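Lalteo Opens Its Small-Spend Crypto Wallet to Everyone This June

WURNSTEAD – Hi, I'm Naa Zakaria, founder of Lalteo, and I get to share some news I've been sitting on for way too long. Starting this June, our crypto wallet is open to anyone in the country who wants it. No waitlist, no invite code, no asking your cousin who got in early (sorry to everybody's cousins!).

If you haven't run into us before, Lalteo is a wallet for small, everyday spending. You load it with Bitcoin or a dollar-backed coin, you walk into a store, and you pay for your groceries or your coffee or whatever you came in for. The store gets dollars. You get a receipt in plain English with the exchange rate, the fee and the total on it, all on one screen. 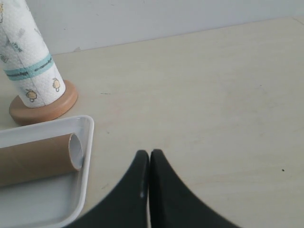
We ran our pilot in Wurnstead with 574 households, and I want to thank every one of them, including the ones who sent me very long emails. They used the wallet at corner stores, a hardware store, two bakeries and a car wash, and they told us what drove them crazy. Mostly it was the fees. People were fine paying a fee, they just wanted to see it before they tapped and they wanted it to stay the same after. So we now lock the rate for 30 seconds at checkout, and the number you see is the number you pay.

I also heard a lot about price swings, and I get it. I bought my first Bitcoin at what I can only call a terrible moment, and I checked the price so often that week that my phone battery gave up by lunch. That's why we added Skaster, a setting inside the wallet that moves a slice of your balance into the dollar-backed coin every time you load it. You pick the size of the slice, and you can switch it off whenever you like.
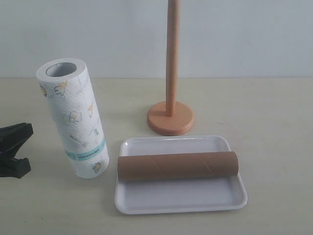
The pilot taught us what people really buy with crypto, too. I had pictured headphones and concert tickets, and there was some of that, but the everyday stuff won by a mile. A roll of quilted paper towels with little cartoon characters printed on it is exactly the kind of purchase I mean, and it's a purchase where a three-dollar network fee would be ridiculous. Our fee on anything under 21 dollars is now a flat nickel. Above that it's a small percentage, which is posted in the app and at the register.

On the technical side, we're working with Kuroda, the payments processor that handles the hand-off between our wallet and the store's bank. Their team has been wonderful to us, even at 6:40 in the morning when I call with a question that could have waited. Thanks to them, more than 900 stores will take Lalteo on opening day, and the owners don't have to buy a new card reader or hold any crypto themselves.

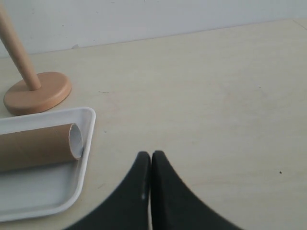
We're adding reminders as well, and this one is my baby. You tell the wallet what you buy regularly and set a spending cap, and it nudges you when it's time to stock up. It's for the moment you reach over and there's the wooden paper towel holder with no roll on it. The wallet will never buy anything without your okay. It puts the item on your list, shows you what it would cost in dollars and in coin, and waits.

A few things we're leaving for later. You can't trade in the app, you can't borrow against your balance, and we don't pay interest. I know some of you want those! For now I'd much prefer to get checkout right, and crypto prices can drop fast, so please only load what you plan to spend.
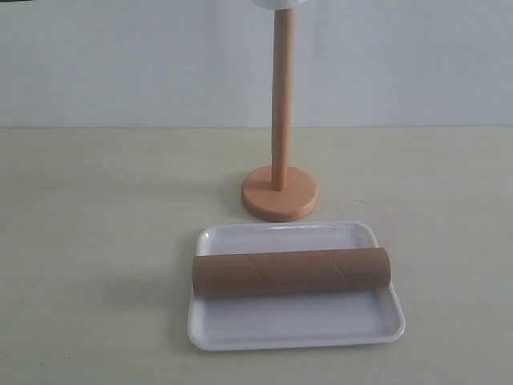 Paper towel holder and white plastic tray on a tabletop.

The wallet is free to download and setup takes a few minutes. You'll need a photo ID and a US bank account. Store owners can sign up through the merchant page in the app, or just stop by our office in Wurnstead and ask for me.

About Lalteo
Lalteo makes a crypto wallet for everyday purchases. The company is based in Wurnstead and was founded by Naa Zakaria.

Media contact
Naa Zakaria, Lalteo press desk, Wurnstead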